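Come fold with us: home helpers wanted for the Josix good practice guide

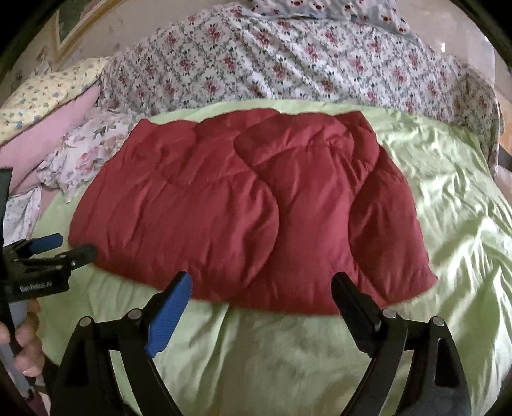
A puffer jacket, two grippers and a satin sheet.

Hi, I'm Lizeth Ticona, and I'm looking for people who'd like to spend a few hours a week doing ordinary housework with a pair of hand-held grippers, then telling me exactly what's wrong with my rules.

Some background. At Josix we record people handling clothes and bedding in their own homes so that robots can learn from it. We've got a rulebook for this, and it has grown to 741 lines (I wrote a lot of them, sorry!). Lucero Bedoya and I are cutting it down to something a person can read over coffee, and we want the people doing the work to have a real say in what stays.

What you'd do: two sessions a week for 6 weeks, at your place, on days that suit you. Each session is almost 5 hours with breaks, and the breaks are paid. You'd fold jackets, make beds, sort pillowcases, that kind of thing. After each one you fill in a short form and once a week you get on a call with me and argue. I love the arguing part.

The rules we're testing right now:

Mail, medicine, family photos and screens get put away before recording starts.
Anyone else in the home signs the consent form or stays out of the room.
Fingers stay clear of the linkages when the jaws close.
If a grip fails, leave it in. Don't restart to get a prettier take.
You can ask us to delete a session, and you don't have to say why.

That fourth one is the one people fight me on, so bring opinions.

You should be 18 or over, comfortable standing for a while and OK with holding a tool in each hand. No tech background needed. Puffy, slippery and badly behaved fabrics are very welcome, we have plenty of T-shirts already.

Pay is 2000 for the full run, half at the midpoint and half at the end. Ulises Mamani drops off the kit and shows you how it works.

To apply, send me a few lines about your home and your laundry habits by 08/05/2021. Questions about privacy go to Maritza Huaranga, who is much better at them than I am.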